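Toaster oven keeps tripping the breaker in a rented kitchen
Small Kitchens > Wiring and Appliances

Mehwish Cheema
Asked November 30, 2021

I moved into a one-bedroom in October and the kitchen has exactly two outlets, both on the same wall, both with opinions. If I run my toaster oven by itself, fine. If I run it while the electric kettle is going, the breaker flips, the lights go out and I eat lukewarm toast by the glow of my phone. The fridge may or may not be on the same circuit (it hums along in the dark, so I'm guessing not).

My landlord's position is that I should "do one thing at a time," which he also seems to apply to repairs. Is this dangerous, or only annoying? And would a power strip help? I have a Bivex one still in the package.

2 answers

Aarne Salminen
Accepted

Annoying, mostly. The breaker is doing its job, so please don't let anyone talk you into swapping it for a bigger one.

Look at the label on the back or bottom of each appliance and add up the watts. A normal 15-amp kitchen circuit in an older building gives you 1,800 watts on paper, and less than that if something runs for a long time. A toaster oven and a kettle will sail past 2,000 together without even trying. Lights are small change, 60 watts for an old bulb, but you'll notice yours are on the same circuit, which tells you the building was wired by someone who ate out a lot.

The power strip will not help. It gives you more holes, and the holes all drink from the same well. Worse, a cheap strip can overheat under a toaster oven. Plug anything that makes heat straight into the wall.

What I'd do, in your shoes:

1. Find out what else is on that circuit. Switch the breaker off and walk around with a lamp, plugging it into every outlet you have. Write the results on a piece of tape inside the panel door. The next tenant will think you were a genius.

2. Give the toaster oven an outlet of its own and leave it there, with a few inches of clear air on all sides. Mine is white, like this one, and shows every crumb, so at least I know when to clean the tray.

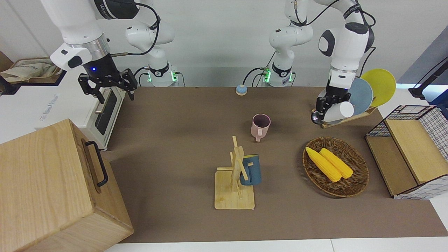
3. Move the kettle to a different circuit. Mine lived on a bookshelf in the hall for two years. Guests had questions – I had tea.

If the breaker ever trips with only one thing running, or the outlet feels warm or smells odd, stop using it and make the landlord send an electrician. In writing.

Morena Pellegrini

just get a stovetop kettle. problem solved. mine is 200 years old probably and has never tripped anything except my husband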